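2020-06-11 — workshop notebook, corner store

Parts clear-out, second pass. Noémie wants the corner by the doorway usable again before the Norex delivery, so I spent the morning on it and left the shelves for another day. Budget for new storage is 200, agreed with Prodromos back in March and not touched yet.

The taped area on the carpet stays as it is. Boxes and buckets go against the wall, nothing is to be left standing across the tape. Maham asked whether the lines could come up. I would sooner keep them until the shelving is in. 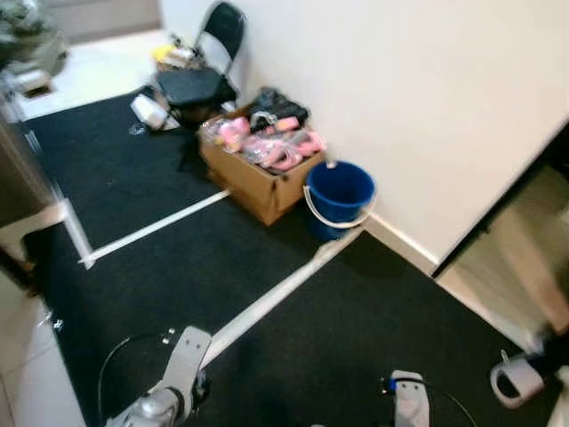 Corner by the doorway: pink stuff in the open box, blue bucket next to it, folding chair behind.

The pink box needs a proper sort. Too much of it is still in clear plastic, and the bags make it look fuller than it is. Plan is to strip the packaging, keep pink with pink, and put anything grey or black in with the other dark parts. The black bag on top gets emptied on the table and gone through by hand — last time we binned a bag like that unopened and Malou had to reorder 100 clips from Grewal.

Folding chair: seat wants a wipe. It can live in that corner if it is folded when not in use. 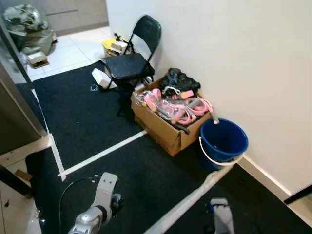 Bucket to be kept for offcuts only. I have written this on the board as well, as it was filling up with cable ties and sweet wrappers at Zuradthorpe and I don't want the same here. Long tubing should be coiled and tied before it goes in any box. Loose scraps of clear plastic on the carpet go straight in the bin.

Black plastic parts are a separate job. The big tan box with "Unitree" on the front is on the brown table, heaped full, with foam and paper packing in among the parts. Flaps are crumpled and I would not trust it for another move. Leave the red sticker and the handwritten line starting YS2024 readable, and copy both into the stock list before the cardboard is thrown out.

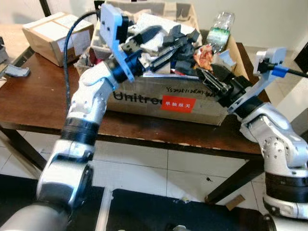 Do the angular pieces get sorted by shape or by size? By shape first, then size within each tray if there is room.

Nanna is pricing trays from Jinow. Stock list stands at 1,742 lines and still has no column for location — to add.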